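Skiltereo grasp policy: results from the August training run

The Skiltereo project at Brellberg has finished its August training run on mixed-object bin clearing. The policy was trained on 3000 grasp attempts collected on a single arm, with the success label taken from finger position after lift. No simulated data was used. The previous run used the same network but chose its training grasps at random from the candidate set.

The change under test was how candidates are picked during collection. The old sampler scored each candidate on its own and drew from the top of the list. In a bin with one easy item this gave many near-identical attempts on that item and few on anything else. The new sampler, written at Dumitrescu, penalizes candidates that are close in pose and local depth to attempts already stored. The penalty decays over time, so an item that has moved becomes eligible again.

Evaluation covered 186 attempts on objects held out of training. Failures were sorted into 3 types: no contact, slip during lift, and contact with the bin wall. Slips fell the most compared with the previous run. Wall contacts did not change, and the group attributes this to the collision margin, which was the same in both runs. Clear plastic is still the weakest category. Depth readings on it are sparse, and the candidate generator often proposes nothing on the object at all.

Runs were carried out with the bin clamped at the rim. In earlier tests a finger pressing on the wall could shift an unclamped bin, after which the stored bin pose was wrong for every later attempt. Pose is now checked at the start of each session.
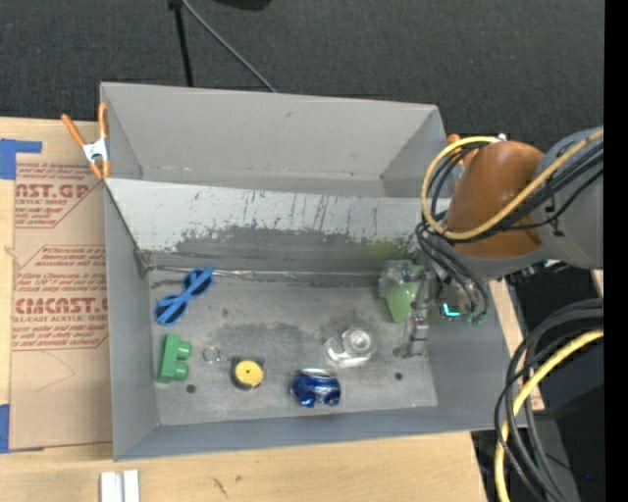
The gripper at a light-green object in the front compartment of the clamped bin.

Two items are open. The first is a wrist approach angle limit that would keep the outer finger off the wall without discarding corner grasps. The second is a repeat of the evaluation on the Cinon cell, which has a different arm and a shallower bin. The sampler settings will be carried over unchanged. The network will be retrained only if the first session there shows a clear drop.

Recent items
Skiltereo: labeling slips from finger position
Cinon cell: calibration notes
Depth dropout on clear plastic, part 2
Brellberg lab schedule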